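Bench notes, October 2021
Textile sorting, cloths and towels

Started on the backlog from September. Rostam brought up the rest of the terry cloths from Clumton, so everything is now in one place. Total on the sheet is 2,605 pieces. Elisa has the sheet.

Order of work as it stands:
Shake out each cloth over the floor side of the table.
Check both faces for pulled loops and stains.
Good ones get folded in quarters and stacked.
Bad ones go to the rag pile, no second opinions.

The folding is the slow part. The thin Fotance cloths fold flat and stay flat. The terry ones spring open again unless they are pressed for a few seconds, and a stack of more than 27 leans over. I have been stopping at that number and starting a new stack.

Color is a bigger problem than I thought. Under the ceiling lights the rust and the dark red look the same, and I had to redo a whole stack by the window. Arturo suggested keeping one known cloth of each color pinned up to compare against. Did that for the reds. Still need to do it for the browns, where the Wovham batch has at least two shades under one label.

Lint is everywhere. The black table top shows all of it. Wiped it down twice before lunch and once after. A damp sponge works better than the brush, which only moves the lint to the other end.

Changed the bins too. The old wire baskets snagged the loops, so the terry cloths go in the cream plastic ones with the smooth sides.

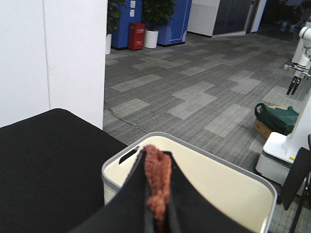 Grigoris wants the cloths folded before they go in. I would sooner drop them in unfolded and fold at the end, when the colors are settled, or we fold half of them twice. Agreed to try it my way for the terry and his way for the thin ones, then compare times.

Labels: the paper ones curl and fall off the rim. Jacobus has some of the Leung tie-on tags left over and will bring them up.

To do:
Pin up brown samples
Ask Elisa whether the rag pile gets counted
More sponges
Find out if the next delivery is 2,000 or 4,000, the order form says one and the email says the other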